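Workshop notebook - March

Second entry of the day, started at 4.10 pm because the first one was mostly complaints and I want this one to contain information.

State of play on the contract talks, for anyone who missed the lunchtime meeting, which going by the biscuits left over was most of the workshop.

The university's side (in the person of Hosseinzadeh, and a man from the outside firm, Traltberg, who took notes on a tablet and never looked up) has agreed in principle that technicians and graduate assistants in the engineering workshops should be in the same bargaining unit. "In principle" is doing a lot of lifting. The draft they sent over afterwards has us in the same unit for pay and in separate ones for hours, grievances and safety. So we would all be paid under one agreement and shouted at under two.

Ľubica went through it with a green pen. She has stopped using red on the grounds that it made people defensive. Her notes, copied here so they don't live only on her copy:

Clause on overtime: "reasonable additional hours" not defined anywhere. Ask for a number. Any number. We can argue with a number.

Clause on training: new starters to be trained "by a suitable colleague" with no time set aside for the suitable colleague. Kamil has been the suitable colleague for everybody since he arrived and would like it known.

Clause on workshop closure: if the building is shut at short notice, assistants paid by the hour lose the hours, salaried staff don't. This is the one people are angry about, after the heating business in the Hillton building. Do not trade this one away for anything.

Clause on consultation: they will "inform" us of changes to rotas. The old wording was "consult". Somebody over there owns a dictionary.

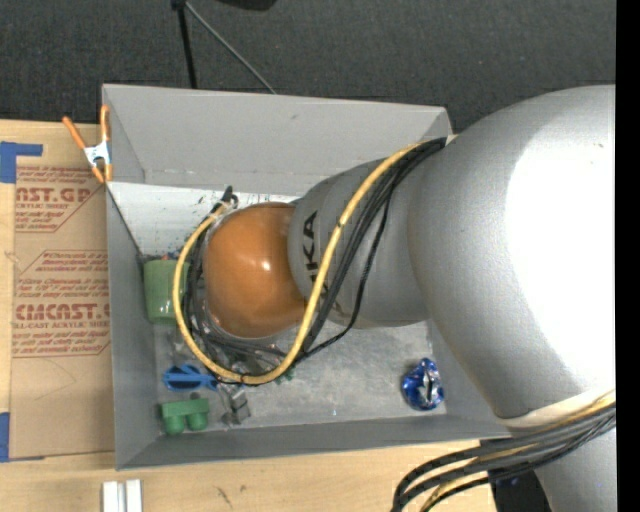
Radek wants the hours question settled before the pay question. His argument is that pay rises get eaten and hours don't come back. Ottó wants it the other way about: you can put a pay figure on a leaflet and people will read it between the lift and the door, and you can't do that with a rota clause. They have been having this disagreement since before I joined and I have come to think of it as part of the building. For the record I am with Radek on the merits and with Ottó on the leaflet.

Numbers from the survey, since I was asked twice in the corridor. We sent it to 2993 people on the graduate and technical lists. More than 700 came back. Jericho says that is good for a survey with a free text box at the end. I have now read the free text boxes. A good half of them are about the car park. One is a recipe, I assume pasted in by mistake, and it looks all right, so I have kept it.

What people put first, in rough order:

Notice of rota changes
Pay for closed days
Somewhere to eat that isn't a bench
Pay generally
The car park

I had expected pay to be higher. Ottó had too, and has gone quiet and asked to see how the question was worded. The question was worded by Ottó.

Things decided at lunch:

We reply to the draft in one document. Last time there were three replies, from three groups, two of which disagreed with each other, and Hosseinzadeh very reasonably answered the one that asked for least.

Ľubica holds the pen on the reply. Comments go to her. They do not go to the whole list with "just a few thoughts" in the subject line.

Jericho does the page of plain-words answers for people who are not members yet. The questions we keep getting are whether being on a visa changes anything, whether your supervisor gets told, and what it costs. He has the first two drafted. For the cost he needs the fee table from the regional office and they have sent him the table for a different sector, twice.

Open meeting to be held in the lecture room and not in the workshop. We lost a lot of the last one to the extractor fan.

Things not decided at lunch: whether to ask for a mediator. Traltberg would like one and would like it to be somebody from their own list. Radek made a noise. I have written it down as "opposed".

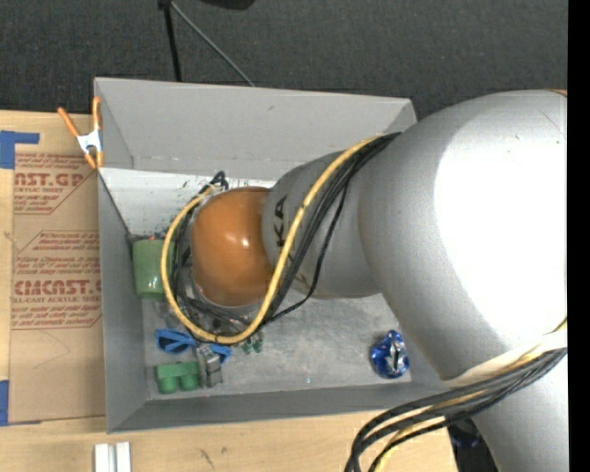

Bit of history, so that it is in here somewhere and not only in Kamil's head. The technicians had an agreement of their own before any of us. It ran to 4 pages and was apparently signed in the canteen. It said closed days were paid, full stop, and for years they were. When the departments were merged it was "carried forward", and what got carried forward was a summary, and the summary left out closed days. Nobody took it away, exactly. It fell off in the move, like the good kettle.

Kamil thinks he has the original in a box file at home. If he does, that changes the tone of the next session a good deal. If he doesn't, we have his word and a photocopy of page 3, which deals with overalls. I have asked him to look tonight and he has said he will look at the weekend, so I shall ask him again tomorrow.

The merger paperwork is in Tusero, the records system, which will let you search by any field except the one you know. I got as far as a folder called "Misc (final)" and then a second folder inside it with the same name. Ľubica has a login with more rights than mine and will have a go.

On the walkout talk. There is some, mostly among the first-years, who have the energy. My own feeling is that we are a long way off, and that mentioning it in every conversation makes it worth less. Radek's feeling is that it does no harm for the other side to overhear it now and then. He said this in a fairly loud voice in the corridor outside Hosseinzadeh's office, so I suppose that has been tried.

What I would like, if anyone is reading this with a view to being useful:

Write down your hours. Start and finish, every day, on paper if you like. When they ask for evidence of unpaid time we currently have a lot of strong feeling and one spreadsheet, and the spreadsheet is Jericho's and stops in the middle of term.

Keep any message that changes your rota, with the time it arrived. Screenshots will do.

If you were sent home on a closed day and lost the pay, tell Ľubica. She needs names, or at least people willing to be described closely enough that payroll can find them.

If you put the recipe in the survey, how long does it go in for? The last line is missing.

5.25 pm. Short note from Traltberg: next session moved to the morning, room to be confirmed. We were informed of this. We were not consulted. Ľubica has already added it to the reply, in green, under rotas.

Still to do before I go: send the survey summary to Jericho, book the lecture room, take the "Consultation" poster off the noticeboard before Radek writes anything else on it. Ring the regional office about the fee table in the morning and ask for the person who sent the second wrong one, as they at least answer the phone.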